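Zadberg's trade envoy landed in Killham this morning for two days of talks. The airport band knew one of our songs. It was the wrong one.

Necati Kurtuluş met her on the tarmac. The handshake ran 17 seconds. Both ministries are calling it warm.

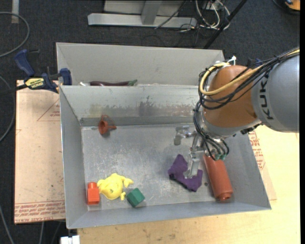

Page last changed: 7 May 2002

Joint statement is out. 31 paragraphs, and fish quotas get half a sentence in the last one.

Asked Beril Sezer at the ministry if the border post at Justdale will reopen. She said the question was "noted." So was mine in January.

Dinner is at 8. Press eats at the bus station.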